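手持夹爪采数据，记几条。Mar 4, 2022

任务是拉开桌上小收纳盒的抽屉。之前用遥操作录过一轮，这轮改成人手直接握着夹爪做。
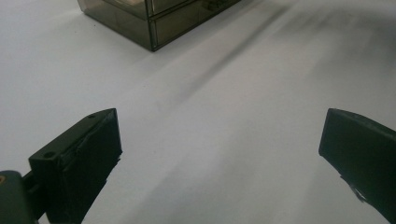

先说为什么换。遥操作那套的主从延迟本身不大，麻烦在接触段。操作员看屏幕判断指尖离拉手还有多远，深度估不准，于是每条轨迹在接触前都有一段来回试探。策略学到的也是这段试探，部署时在拉手前面抖。

手持之后接触段干净很多。代价是人手太快，腕部转角经常超出机械臂能跟的范围。Illia Kravets 写了个离线检查，把轨迹丢进逆解跑一遍，关节速度超限的整条标红，不做裁剪。

裁剪试过，不好。中间剪掉几帧，动作在时间上就断了，模型会把断点当成正常的跳变。

目前总数 2,165 条，含遥操作那一轮。两种来源分目录放，元数据里加一个 source 字段。请不要再混到一起，上周 Ute Reuter 花了一个下午拆。

起始位姿：每条开始时夹爪张开，停一拍再动。停这一拍是给时间对齐用的，图像和位姿两路的时间戳要靠静止段校。忘了停的直接重录，后期补不回来。

张开宽度也要统一。Torneo 的夹爪行程比手持这把略短，手持张到底，映射过去就饱和。现在在扳机上加了限位，手感会硬一点，习惯就好。

关于半透明塑料：深度相机在这类表面上基本不可用，点云里一片洞。所以这个任务只喂 RGB 和位姿，不喂深度。有人问能不能贴哑光膜，能，但那样训出来的东西只认贴了膜的盒子。

浅色桌面的问题是特征太少。视觉里程计在近距离俯视时容易飘，尤其画面里大部分是桌面的时候。我们的做法是录之前先抬高绕一圈建图，再落下来做任务。建图那段单独存，不进训练集。

光照没有刻意打匀，斜影子留着。Korkor Boateng 建议每录 50 条换一次灯位，照做了。换灯之后要重新跑一次曝光锁定，顺序别反。

抽屉本身的动作分 4 段标：接近、咬住、拉出、松开。标注只标段的边界，不标力。手持端没有力传感器，写个估计值进去还不如空着。

咬住这一段失败最多。拉手小，指尖厚，入射角稍偏就会顶在面板上把整个盒子推走。盒子被推走的那些没有删，单独打了 fail 标签，后面做失败检测要用。

补充：推走之后人会下意识用另一只手去扶盒子。这种必须作废，单臂部署时没有第二只手。录的时候另一只手放到背后，或者按着急停，别闲着。

操作员之间差异比预想大。Imke Petersen 习惯从侧面斜着进，我习惯正对面板。两种都能拉开，但混在一起训，策略会取中间那个角度，而中间那个角度恰好咬不住。换了能表达多峰分布的动作头之后好转，没有完全消失。

评测还是老规矩，盒子摆 6 个朝向，每个朝向跑同样次数，超时算失败。中途人工扶正的也算失败，不管扶的幅度多小。

Audrey-Anne Bouchard 问标定多久做一次。答：每次拆指尖之后必做，不拆的话每天开工做一次。指尖螺丝会松，开工前拿手晃一下，有间隙就先拧紧再标定。

指尖表面磨损也要记。磨过的和新的摩擦差很多，换指尖的日期写进日志，方便回头查某一批成功率为什么掉。

Teuber 那边要数据格式说明，文档还在写。位姿用米和四元数，实部在前。上一版文档写反了，按旧版解析的请重新转一遍。

下一步是推回抽屉。看着比拉开简单，但推到底没有明显的视觉终点，人靠手感判断，这个信息录不进来。先试末段降速加固定行程，有结果再接着发。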